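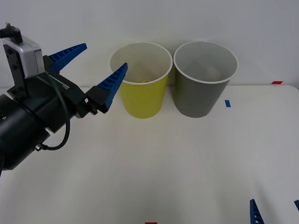
Isalau 公開日、実演台の紙コップと左の腕

件名: Re: [自動化ML] Isalau の公開日に行かれた方へ
差出人: Vlasta Brabec

Oravec さん、皆さん

Brabec です。返事が遅くなりまして、失礼いたしました。公開日のあと、自分のメモを読み直すのに時間がかかりました。急いで書いたチェコ語と日本語が混ざっていて、自分でも読めない行がいくつかあります。日本語の文章も、おかしいところがあれば、どうぞ遠慮なく直してください。

Norbert Oravec さんは書きました:
> 11月の Isalau の公開日ですが、私は Rumau の工場の立ち上げと重なり、
> 行くことができませんでした。このリストから参加された方がいらっしゃい
> ましたら、二本腕の実演について教えていただけませんか。
>
> 知りたいのは次の点です。
>
> (1) 飲み物の容器をつかむ実演は、実際にはどのような手順でしたか。
> 案内には「卓上での容器の取り扱い」としか書いてありませんでした。
> (2) 指は市販品でしょうか。うちでは今、ゴムを貼った平らな爪を使って
> いますが、ペットボトルで滑ることがあり、困っています。
> (3) 作業の途中で人が手を出す場面はありましたか。
> (4) 質疑で Krawczyk の話は出ましたか。あちらの搬送ラインとの接続が
> 本当に来年なのかどうか、上司に聞かれています。
>
> 簡単なメモで結構です。写真があればなお助かります。
>
> Oravec

ご質問の順番に答えますが、その前に当日の様子を少し書かせてください。

公開日は午前の部と午後の部に分かれていて、私は午後の部に申し込みました。Bavavov の駅からバスに乗り、終点の一つ前で降ります。案内の地図では終点で降りるように見えますが、終点まで行くと坂を戻ることになります。私は戻りました。次の回に行かれる方はご注意ください。

受付で名札をもらい、最初に講義室で説明を聞きました。席は42で、全部埋まっていました。立って聞いている人もいました。説明は思ったより短く、すぐに実演室に移動できたのは良かったと思います。実演室には一度に全員が入れないため、グループに分かれました。私のグループは最後でしたので、待っている間に廊下のポスターを全部読みました。ポスターの中では、ケーブルの取り回しについてのものがいちばん勉強になりました。このことは下のほうで書きます。

(1) 手順について

作業台は白くて、何も模様のない天板です。台の上に紙コップが二つ、黄色いものと灰色のものが、口を上にして並んで置いてありました。台には赤と青の小さなテープが貼ってあります。担当の方の説明によると、これは人が物を置き直すときの目印で、ロボットの側ではテープの色を使っていないそうです。私は最初、カメラがテープを読んでいると思い込んでいて、その前提で質問をしてしまいました。少し恥ずかしかったです。

実演の課題は、飲み物の容器を一つつかみ、持ち上げて、コップの近くの決められた場所に置くことです。容器はボトルと缶の両方を使います。注ぐ動作は今回の課題に入っていません。見学の方から「どうして注がないのですか」という質問が出ましたが、「まず置くことを安定させたい」という答えでした。私はこの答えに賛成です。うちの職場でも、置く動作が安定しないうちに次の工程を足して、あとで全部やり直したことがあります。

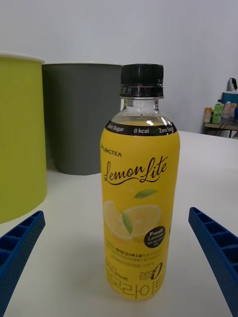 ボトルについては、透明な肩の部分をどう見るか、という話が印象に残りました。ラベルのあるところは色がはっきりしていますが、肩と首は透明で、しかも上からの照明が強く反射します。担当の方は「ラベルとキャップを見て、間の部分は推定している」と言っていました。レモンの飲み物のように黄色いラベルと黒いキャップの組み合わせは、白い台の上では易しいほうだそうです。白いラベルに白いキャップのものは、まだ実演に出せないと言っていました。

つかむ位置は、ボトルの両側に指を広げて入れてから決めます。近づくときの速度はかなり遅いです。見学者のために遅くしているのかと思いましたが、普段の記録を取るときも同じ速さだと聞きました。

ポスターに書いてあった数字も写しておきます。容器をつかんで置く試行は、今までに 1,370 回記録したそうです。そのうち缶を使ったものが 731 回、残りがボトルです。成功率の表もありましたが、何を成功と数えるかの定義が小さい字で書いてあり、後ろの人に押されて読み終わることができませんでした。間違ったことを書きたくありませんので、成功率はここには書きません。必要でしたら、Isalau に直接お問い合わせになるのがよいと思います。

(2) 指について

青い指です。これは市販品ではなく、自分たちで設計したものだと聞きました。先が細くなっていて、背のところに穴やくぼみが並んでいます。内側にはぎざぎざがあります。穴は軽くするためと、形を少したわませるため、という二つの説明を受けました。どちらが主な目的なのかは、二人の担当者の言うことが少し違いましたので、私には判断できません。

材料の名前も聞きましたが、私の耳では正確に聞き取れませんでした。聞き返しても、もう一度早口で言われました。申し訳ありません。同じ日に参加された方で、メモを取られた方がいらっしゃいましたら、補っていただけると助かります。

滑りについては、Oravec さんと同じ問題を質問した方がいました。平らなゴムの爪も以前は試したそうですが、ボトルの表面に水滴がつくと結果がばらついたので、今の形にしたということです。ただし「どんな容器にも良いわけではない」と、はっきり言っていました。柔らかい薄いボトルを強くつかむと、胴がへこんで中の液面が上がります。ふたが閉まっていれば問題はありませんが、開いている場合は困ります。力の値については公開していないそうです。

これは私の個人的な意見ですが、Oravec さんの工場では容器の種類が決まっていますから、指の形を変える前に、つかむ高さを変えて試すほうが安いのではないでしょうか。ラベルの上の端にかかると滑る、ということがうちではありました。ラベルの下の端でも同じです。
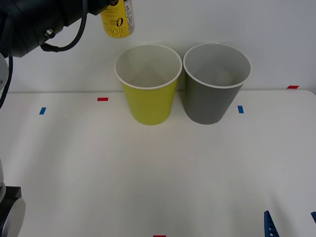

缶のほうが簡単だろうと私は思っていましたが、担当の方は逆に、缶のほうが怖いと言いました。横からつかんで持ち上げるところまでは良いのですが、コップの上を通るときに、缶の底がコップの縁よりどれだけ高いかを、いつも確かめなければなりません。紙コップは軽いので、少し当たっただけで倒れます。黄色いコップと灰色のコップはかなり近くに置いてあり、片方が動けばもう片方にも当たります。わざと難しい置き方にしているのですか、と聞きましたら、「普通の家の机はもっとひどい」と笑っていました。

腕の動きで気がついたことを一つ書きます。手首のまわりの黒いケーブルは、輪のように余裕を持たせてあります。手首が大きく回るときに、この輪が広がったり縮んだりします。短くすると引っ張られ、長くすると台の上の物に引っかかる、という当たり前のことですが、ポスターには、長さを変えたときの故障の記録がきちんと残してありました。コネクタの交換の記録もありました。こういう地味な記録を見せてくれる公開日は少ないと思います。私はこのポスターの前にいちばん長くいました。

(3) 人が手を出す場面について

ありました。容器を置き直すときは、担当の方が腕の停止を確認してから手を入れます。停止の確認は声に出して行い、もう一人が復唱します。見学者は床の線の外にいなければなりません。子どもを連れた方もいましたので、この点は厳しくしていました。

私のグループの番では、一度、動作が途中で止まりました。腕が容器の手前で動かなくなり、担当の方が画面を確認して、最初の姿勢に戻してやり直しました。原因の説明はありませんでした。私は質問しようとしましたが、次の説明が始まってしまいました。二回目は最後まで動きましたので、見学としては十分だったと思います。

なお、二本の腕が同時に同じ容器に触る動作は、私の見た回にはありませんでした。案内の題には「二本腕」と書いてありましたから、期待して行った方は少し物足りなかったかもしれません。一本が作業をしている間、もう一本は手前で待っています。両方を使う課題は準備中で、時期は決まっていないそうです。

(4) Krawczyk について

質疑で一度だけ名前が出ました。搬送ラインとの接続は予定通りですか、という質問に対して、「話はしているが、日程を言える立場ではない」という答えでした。来年とも、来年ではないとも言いませんでした。Oravec さんの上司の方には、この言葉のままお伝えになるのが安全だと思います。あとで廊下で Krawczyk の名札をつけた方を見かけましたが、急いでいらしたので、話しかけませんでした。

最後に、細かいことをいくつか。

・配布資料は 67 ページあり、紙だけでした。電子版は後で送ると言われましたが、まだ届いていません。届いた方はいらっしゃいますか。目次と、指の寸法図のないことだけは確認しました。
・実演室は写真を撮ってもよいのですが、制御用の画面は撮らないでください、と言われました。このメールにつけた写真は、担当の方に見せて、出してもよいと言っていただいたものです。
・質疑の時間は、ほとんど前の列の方が使いました。質問のある方は、早めに行って前に座るほうがよいです。
・休憩所の自動販売機は硬貨だけでした。

Oravec さん、Rumau の立ち上げが無事に終わりますように。爪の件は、もし可能でしたら、滑ったときのボトルの向きとつかむ高さを教えてください。うちの記録と比べてみたいと思います。ゴムの厚さもわかると助かります。

それから、午前の部に参加された方がいらっしゃいましたら、動作が途中で止まったかどうか、止まった場合はどの段階だったかを教えていただけませんか。私の見た一回だけでは、何も言えませんので。

よろしくお願いいたします。

Vlasta Brabec
(Bavavov、包装設備担当)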